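Every door benchmark I've been sent this year reports one number. Success rate. Door opened, yes or no, averaged over however many runs the authors had patience for. And everyone nods and puts it in a table.

I think we should stop accepting that. Doors are the one household task where the robot can "succeed" and still do something you'd never allow in a house with people in it.

Take the Ploltcombe task set, which is the one I know best. Simulated rooms, tile and wood floors, paneled doors. The pass condition is hinge angle past a threshold. Thats it. Nothing about how hard the gripper shoved, nothing about where the base ended up, nothing about whether the thing pushed on the panel with a fingertip and never touched the handle.

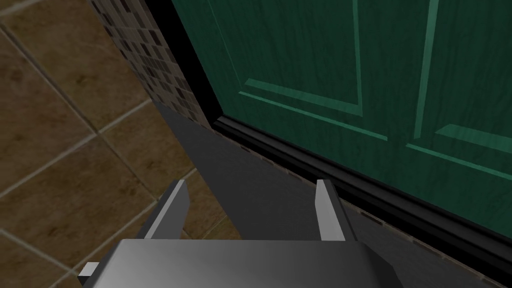

Contact with the panel should be logged separately from contact with the handle. Always. If a policy only gets through by leaning on the slab, fine, say so in the results, but don't file it under the same word as a proper grasp and turn. On a real door with a real latch those are two different skills and one of them breaks trim.

When we reran 185 episodes from the Kurkon baseline with a contact log switched on, 22 of the "successes" had no handle contact at all. None of that was hidden exactly. The data was sitting there. The scoring script didn't ask.

Second thing — approach. The draft Arkonby guidelines say the robot should be "positioned appropriately" before it reaches. What does that mean? Out of the swing path? How far? A rule you can't fail isn't a rule. Give me a keep-out zone drawn from the hinge and a run that counts as failed if the base enters it. People will complain it makes their scores worse. Yes. Good.

Third, the other arm. Two-armed robots get graded as if the idle arm wasn't there. It has mass, it has reach, it sits at about the height of a kid's face or a faucet. Any decent standard says where it has to be while the working arm pulls.
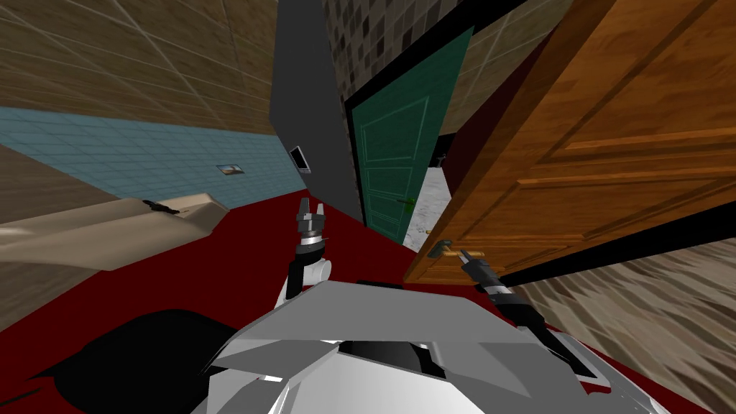 The usual objection is that strict rules slow down early research. Let people get the door open first, be picky later. I had some sympathy for this once. But later doesnt come. Ó Gríofa has kept the same pass condition through 13 releases and by now there are so many papers built on it that changing it would make them all incomparable, so it stays.

So be picky at the start. Report handle grasps apart from panel pushes. Publish peak force. Say which way the door swings, and whether it began latched, ajar or wide open, becuase an ajar door is a much easier problem and half the write-ups skip it. Give every scenario at least 2 doors that look different and score them separately.

Most of this is an afternoon of work on the scoring side. No new hardware, no new simulator. I'd take a paper with a 40 percent pass rate under those rules over a near-perfect one under the current ones, and I'd like reviewers to start saying the same in writing.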